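The Lodger on Fiscombe Road

I moved to Urnham in October with two suitcases and a cat carrier that did not have a cat in it. The cat, Nedeljković, was riding up front on my lap in the cab of the moving van, because he had screamed the whole way through Gotisstead and the driver couldn't take it anymore. He's named after my grandmother's side of the family. She would have hated that. She would have fed him anyway.

The house was on Fiscombe Road, number 11, and my landlord was a man called Haris Radulović who lived on the ground floor and wore a coat indoors. He gave me the keys, he gave me a bag of pears, and then he stood there on the stairs like there was a third thing.

"You will hear the piano," he said.

"Oh, I like piano!" I said. (I was trying very hard to be an easy tenant.)

"There is no piano," he said, and he went down and shut his door.

So that was my first evening. I sat on the floor eating pears and waiting, and of course I heard nothing except the pipes, and the cat walking around the edges of the rooms the way cats do, checking the corners. I went to bed feeling a little cheated, if you want to know.

It came at 3 in the morning. It wasn't a tune. It was one note, low down, and then a long gap, and then the same note again, like somebody who had sat down to practice and couldn't remember what came next. I lay there and counted my breaths and thought about the deposit, 500 dollars, which was all the money I'd had in the world and was now somewhere in that coat.
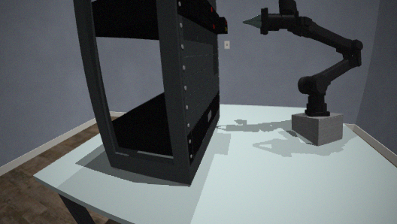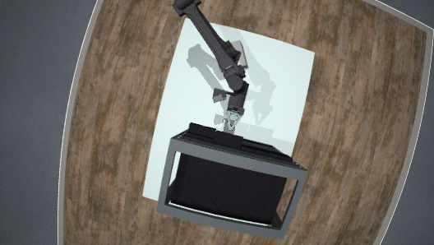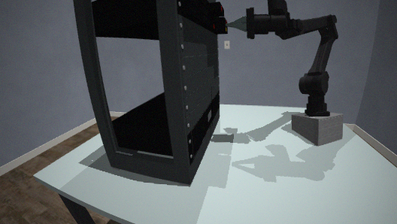 In the morning I went downstairs and knocked, and I'd practiced a whole speech, very calm, very grown-up, and I lost it the second he opened the door. "Who's playing it?" I said. He made me coffee before he would answer. His kitchen was small and very clean, with a pale table, a kind of minty white, the color of toothpaste after you've rinsed the sink, and he set my cup down on it and turned the handle toward me. It was a nice thing to do. I noticed it because I was so mad.

"My wife taught," he said. "Children, mostly. The piano was in your front room, by the window. When she died I sold it to a school in Gotisstead and they took it down the stairs on its side, and it made a sound on every step."

"One note," I said.

"One note," he said. "The same one. Something was stuck, I think."

I asked him how long ago and he said long enough. I asked if the other tenants had minded, and he said the last one left after a month and the one before that had played the guitar along with it, badly, and he'd been sorry to see that one go. Then he asked about the cat. I hadn't told him about the cat. I started to explain and he waved it away and got up and cut some chicken very small onto a saucer.

I meant to move out, I really did. I looked at a room over a bakery and another one out past the station with a shower in the kitchen. But it rained, and the boxes were already unpacked, and Nedeljković had picked his spot in the front room by the window, on a bit of bare floor where there was no sun and no heat and no reason at all to sit. He'd be there every night when it started. His ears would go forward for the note and then back for the gap – forward, back – and after a while I found I was sleeping through it.

Then one night in the spring I woke up and it was different. I lay there a good minute before I could work out how. There was the low note, and the gap, and then, very soft, a second note above it.

I heard a door open downstairs. I heard him come up, slowly, in what had to be the coat, and stop on the landing outside my room. I got up and let him in and we stood in the dark with the cat between our feet, waiting to see if there'd be another.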